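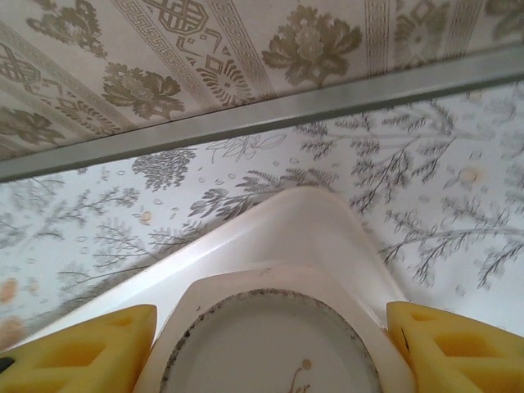 Photo: Saliba Tableware Hire, Hisville

The robot has the good tablecloths

By the time I got to Saliba on a drizzly morning I had a whole picture in my head. I was expecting a steel bench, a cage, maybe a red light going round and round. What I got was botanical prints! The mug station at Saliba is covered in pale cloth with ferns and feathery sprigs all over it, and on top of that a pair of lemon yellow foam fingers was going about its day.

Saliba rents out tableware for weddings, wakes, church suppers and the kind of birthday where somebody's aunt insists on real cups. A lot of it is deliberately mismatched, which brides love and which is murder to sort. Everything comes back in crates, and somebody has to take out each piece, look it over, and decide whether it goes to the wash, the shelf or the sad box by the door. For most of the shop's life that somebody was Muireann Conneely.

"I did mugs until I dreamed mugs," she told me, already walking (she's hard to keep up with). "My thumbs were shot. I couldn't open a jar at home."

The arm came from Hivavwood, and it runs on a program called Mudum, so of course everyone at the shop calls the whole thing Mudum, as in "Mudum's sulking again." It was put in to lift pieces off the tray, turn them, set them down and let a person do the judging. I'd assumed the judging was the part they'd want a machine for. Muireann looked at me like I'd suggested it drive her car.

She has a point. Take the white piece those yellow pads are holding in the photo up top. Smooth, a bit shiny, lovely if you just glance at it. Then you look at the base and there's a ring of black specks around the rim, and a scrap of gold script inside it that seems to read "der." Is the dirt the kind that scrubs off? Will the gold come off with it? Muireann has opinions on both and would happily share them with you for an hour. Mudum has no opinions. It holds the thing still.

I asked if the holding still was really worth the money. She made me try her old job for a bit. I picked up cup after cup, flipping each one and squinting, and I'll just say that my wrists sided with the robot well before lunch.

The mornings start with the mugs bottoms up on a big white tray, or most of them do. The ones that have been turned over go on the cloth in front. It's a jumble of handles and colors, and I got weirdly attached to a blush pink one with speckles.
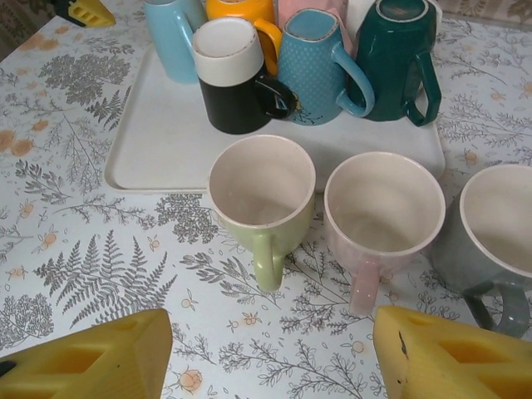
What happened to the jobs

This was the bit I'd come for, and I was nervous about asking it with everybody standing there. There were four people in the back room before the arm and there are four now, though one of them spends half the week on deliveries and isn't thrilled about it. He liked the radio and the company. He told me the van has neither, then admitted the van does have a radio.

Muireann's own day has changed the most. She used to sort in the morning and do repairs if there was time, and there was never time. Now she has a repair bench with a decent lamp, and a notebook where she writes down every piece the arm struggles with. Squarish mugs get their own page. So do fat handles. She reads the list over the phone to Hivavwood and, from what I heard of one call, she doesn't sugarcoat it.

There's more waiting, too, and she grumbles about that freely. Mudum is slow. On a busy day she'll shove in next to it and do a crate by hand, thumbs be damned, and the others pretend not to notice.

Pay

It went up a little for the repair work, after some arguing. Deliveries pay the same as sorting did, and that argument is still going. The owners say they'll look at it again in May. The delivery driver has it written on the wall calendar in very large letters.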